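Clonel Gets a Checkup: Pictures from the Bench at Skarkside

Posted October 25, 2018
Words and photos by Iwona Pawlak

Welcome back to the gallery, and thank you for being so patient with me, because I know I promised this page in June and then summer got away from all of us. Several of you wrote in after the open evening to ask how we look after the arm, what gets tightened and how often, and whether any of it could be done by a person with ordinary tools and an ordinary amount of nerve. Yes, it can! Most of what we do to Clonel (the name came with the cell, it was on the first drawing and it stuck) is wiping, checking, tightening and writing things down. Oliwia Ziółkowski does the lion's share of it and I hand her things and ask questions, which suits us both very well.

For anybody new, the cell is a small one. There is the arm, bolted to a plate, and the plate is bolted to an extrusion table, and next to the arm there's a tabletop where the work happens. We chose extrusion for the table years ago so that we could shift things about without drilling, and I would choose it again tomorrow, although it does collect crumbs in the slots like nothing else I've ever owned. Oliwia runs a stiff paintbrush down every groove before she starts anything. I used to think this was fussiness. Then I dropped an M3 screw into a groove full of swarf and spent most of a lunch hour looking for it, and now I own a paintbrush too.

The base plate comes first, always. It has all those holes in it, and it is tempting to think that with so many places to put a bolt it can't possibly move, but a plate only holds where it's clamped. Each bolt got a line of paint marker when we last torqued it, running from the head onto the plate, and at checkup time you look for any line that has gone crooked. One had, by just a hair. Out it came, the threads were cleaned, a new T-nut went into the slot and the bolt went back in. We keep T-nuts in an old Kolev cookie tin, which confuses visitors who were hoping for cookies.

After that we go up the arm a joint at a time. The power is off for this part and the lockout tag is on, and neither of us will put a hand near the arm until the other one has read the tag out loud. It feels silly for about a week and then it feels like putting on a seatbelt. We check that the caps are sitting square, that there's no grease creeping out around the rings, and that nothing rattles when you give the tube a gentle knock with a knuckle. The arm had 400 hours on it since the last proper look, and I'm happy to say the joints were all in fine shape. A bit grubby, that's all, and a soft cloth with a little soapy water took care of it. Please don't use solvent on painted caps. I did it once on another machine and the patch is there to this day.

The wrist is where we spend the most time, and it deserves it. Everything that hangs off the end of an arm gets swung about all day, so whatever is going to come loose will come loose there. Ours has the adapter, then the flange, then the gripper, and each meeting of two parts is a place where a little play can sneak in. The way to find it is to hold the gripper body and try, quite gently, to twist it both ways while you watch the joint line and not your hand. Oliwia found a touch of movement between the adapter and the flange. Two screws needed a quarter turn and a drop of medium threadlocker, and we let it sit overnight before asking anything of it.

We had a long chat about cables too. I like them tied up neatly and she likes them with some slack, and I have to admit she's right, at least near the wrist, where a cable that's too tight gets tugged every time the last joint turns. Her rule is that you take the arm by hand through the whole range it will really use, watch the loops as you go, and only then put on a tie. We replaced one connector that had become a bit tired at the strain relief. The new one is from Furnari, it came in a bag of 42 when we had ordered two, and if anybody local would like a few, do come and ask.

Last of all comes the grip check, which is my favorite, partly because I get to do something. You give the gripper a flat thing of known thickness, close the jaws on it, and see whether it's held evenly. If it leans, you want to find out whether the part went in crooked or whether one finger pad has worn more than the other, so we open up, turn the part around and try it again. It takes several goes with hands in close, so the speed limit is down as low as it will go and Oliwia keeps the pendant. We've now logged 102 of these checks in the blue notebook since the cell was built, and the pad wear makes quite a nice slow curve when you plot it. The pads have some life left in them yet. A fresh pair is in the drawer for when they don't.

If you'd like the checklist itself, send me a note through the contact page and I'll mail you a copy. It's two sides of paper, with Oliwia's handwriting in the margins, and the margins are the best part.
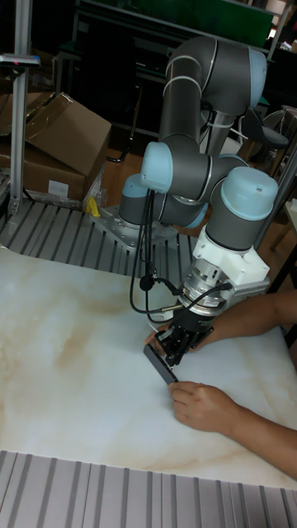
The grip check on Clonel, with a flat black piece in the jaws and one short edge down on the tabletop.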